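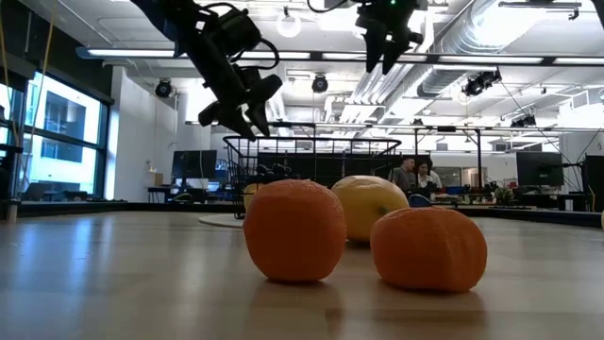 Citrinos e cesto de arame preto sobre a mesa de madeira clara.

Janer Enunex 300 – Amplificador integrado estéreo

Há quem chegue à nossa loja à procura de mais potência e saia de lá com um amplificador mais pequeno do que aquele que tinha em casa. Acontece com alguma frequência com o Enunex 300, e ficamos sempre contentes quando acontece, porque é um aparelho de que gostamos muito e que temos ligado na sala de audição desde abril (quem já lá passou ao fim da tarde sabe que raramente está desligado).

O Enunex 300 é um integrado estéreo de classe AB, com 58 watts por canal a 8 ohms. O número, no papel, parece modesto ao lado do que se lê nas caixas das grandes superfícies, mas convém perguntar sempre como é que esses watts foram medidos. Os da Janer são contínuos, com os dois canais a trabalhar ao mesmo tempo e em toda a banda audível, e numa sala de estar normal, com colunas de sensibilidade média, chegam e sobram para incomodar os vizinhos de cima!

O transformador é toroidal, de 300 VA, e foi daí que veio o nome do modelo. A Giuliana Salazar, que desenhou o andar de saída, quis deixar-lhe bastante folga para colunas um pouco mais difíceis, daquelas que descem aos 4 ohms nos graves. Nós experimentámo-lo com umas Bennani de chão, que não são nada meigas nesse capítulo, e portou-se lindamente, com um grave firme e vozes muito naturais, mesmo em volume baixo.

Atrás encontra quatro entradas de linha, uma entrada phono para cabeças de íman móvel, saída para subwoofer e saída de pré-amplificação, caso um dia lhe apeteça juntar um amplificador de potência. À frente ficam o selector, o botão de volume (com um peso muito agradável na mão, é daquelas coisas que só se percebem mexendo) e uma saída para auscultadores com circuito próprio. Não tem Bluetooth nem leitor de rede. Quem precisar de streaming pode ligar-lhe o Mevamine, que usa a mesma largura de caixa e responde ao mesmo comando.

Características
Potência: 2 x 58 W (8 ohms)
Transformador: toroidal, 300 VA
Entradas: 4 de linha, 1 phono MM
Saídas: colunas, subwoofer, pré-amplificação, auscultadores
Peso: 9 kg
Acabamentos: preto ou prateado
Incluído: comando, cabo de alimentação, manual em português

Preço: 900 €, com IVA e portes para Portugal continental

Sobre a instalação, só duas recomendações. Deixe um palmo livre por cima da tampa, que o aparelho aquece um bocadinho, como é próprio da classe AB, e não lhe ponha o gira-discos em cima, por mais tentador que seja o espaço. Se tiver dúvidas com a ligação à terra do gira-discos, ligue-nos com ele à frente, que vemos isso consigo com toda a calma.

A assistência é feita cá, na nossa oficina, pelo Gerd Voß, que conhece estes circuitos de olhos fechados e tem em stock os relés, os potenciómetros e os fusíveis. Aceitamos retomas de amplificadores usados a funcionar; mande-nos a marca, o modelo e duas fotografias (uma delas da traseira) e respondemos com uma proposta.

Disponível para audição na loja, por marcação. Traga os seus discos!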